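The Long Wait of a Loan Player

Every summer and every winter the football pages are full of the same words: bid, fee, medical, deal. We read them on the bus and we form an opinion before the next stop. The loan player gets one line at the bottom, usually with the name of the club he is going to and nothing about the town, the apartment or the coach who may or may not want him.

I wanted to write about that one line. So in November I took the train to Sarndale, where a second-division club has built a good part of its team from players who belong to somebody else.

The ground stands behind the station. It is small and the seats are the green of an old school chair. At training I found Brahim El Idrissi, a left back, sitting on a ball and tying his boots very slowly. He is on his fifth loan. His parent club signed him as a teenager and he has played 7 minutes for them, all in one cup match that was already lost.

"People ask me which team I play for," he told me. "I say the one on the shirt. It is the easiest answer."

He speaks without bitterness, but he remembers everything. He remembers the first loan, when the coach who had asked for him was fired two weeks after he arrived. The new coach preferred an older man in his position, and Brahim spent the winter on the bench with a blanket over his knees. He could not go back, because the paper was signed until summer. The parent club telephoned once a month. A young man in the office read him questions from a list, and one of the questions was whether he was sleeping well.

"I said yes," Brahim told me. "What can he do if I say no?"

Things are better organized now, at least in some clubs. Many of them employ a person whose full job is to follow the loan players. At Sarndale I met one of these people on a visit. Yanti Santoso drives to matches in three countries, and in her car she keeps a folder for each player, on paper, because she does not trust the signal in the mountains. She watches the game and afterward she goes to eat with the player. She told me that the meal is the more important half of the work.

"In the match I see if he is fit," she said. "At the table I see if he is lonely. A lonely player is late to the ball, I promise you."

Her folders have a page for football and a page for everything else. On the second page she writes if the player has found a dentist, if he has a driver's license, if his mother has come to visit. Some coaches laugh at this page. She lets them laugh and continues to fill it in.

The money is also part of the story, and it is less simple than it looks. When a bigger club lends a player, the two sides must agree who pays his salary. Sometimes it is divided in half. Sometimes the small club pays less if the player is in the starting team and more if he is left out, and this can have a strange effect. Vratislav Rusnák coached Sarndale for two seasons and now trains goalkeepers there. He told me that he once received a call from the accounting office before a match.

"They did not tell me to play the boy," he said, and he chose his words with care. "They told me the price if I did not play him. Then they wished me good luck."

He played the boy, who was named Fernandes and who scored in the second half. Vratislav still does not know if it was his own decision. He is a tall man with a sad mustache, and when he told me this he looked for a long time at the far goal.

For the supporters a loan is a kind of summer romance. They know from the first day that he will leave, and they learn his song anyway. Jolene Ormsby has stood in the same place behind the goal since she was a girl. She has a rule that she does not buy a shirt with the name of a loan player on the back. She has broken this rule 2 times. The second shirt says El Idrissi.

"My husband says I should wait until spring," she told me. "In spring he could be in another country. I want to wear it while he is here."

I asked her if it is unfair that a small club teaches a player and a bigger club sells him. She thought about it while the teams were warming up. She said that she would prefer to keep them, of course, but that she has seen some very good left backs for the price of a cheap ticket, and her father had not been so lucky in his time.

There is one kind of clause that the supporters hate, and every person I spoke to mentioned it. It says that the player may not take part when his temporary team meets his real one. For the league it is a question of trust in the result. For the player it is a strange afternoon. Brahim watched such a match from the stand, in a coat, between two people eating sunflower seeds. When Sarndale scored he did not know what to do with his hands.

The agents see it in another way. Rosimeire Quintana represents 10 players, and half of them are on loan at this moment. She says that a loan is a shop window and that too many young men stand in the wrong window. A famous team in a warm city looks beautiful on the telephone, but if there are three internationals in your position you will be a tourist. She prefers an ugly pitch and a coach who needs you. She showed me her notes on a club called Dostano, where the locker room has one working shower. She has sent two players there and both of them played every week.

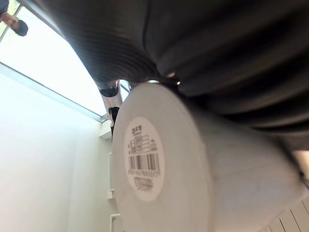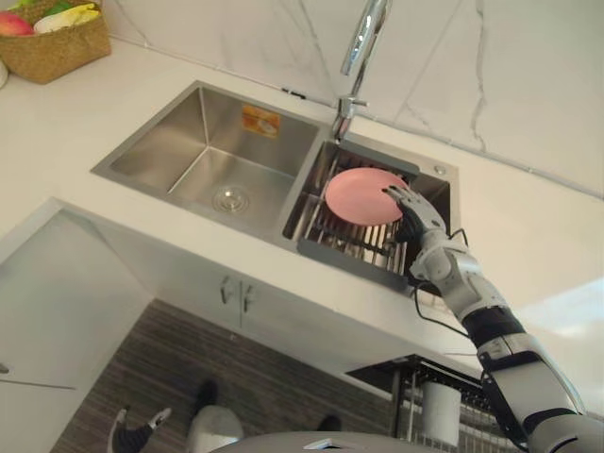
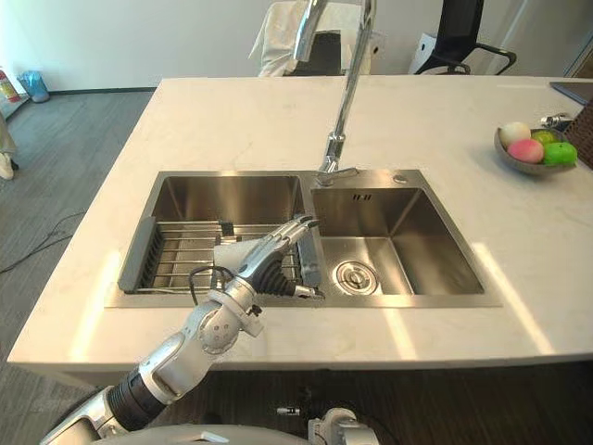
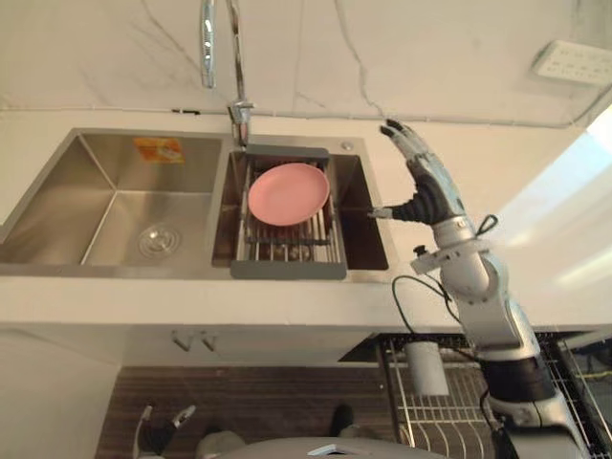
Reading time: 5 minutes

Brahim's contract with his parent club ends next summer. He does not know if they will offer a new one, and he has stopped asking. The coach at Sarndale wants to keep him. The director has said that it depends on the other clubs, on the salary, and on a striker who must be sold first.

After training he walked with me to the station, still in his club jacket. Two schoolboys asked him for a photo and one of them wanted to know if he would stay. He told them he had a match on the weekend and that they should come. Then he asked the smaller boy what position he played. The boy said left back, and they talked about throw-ins until my train arrived.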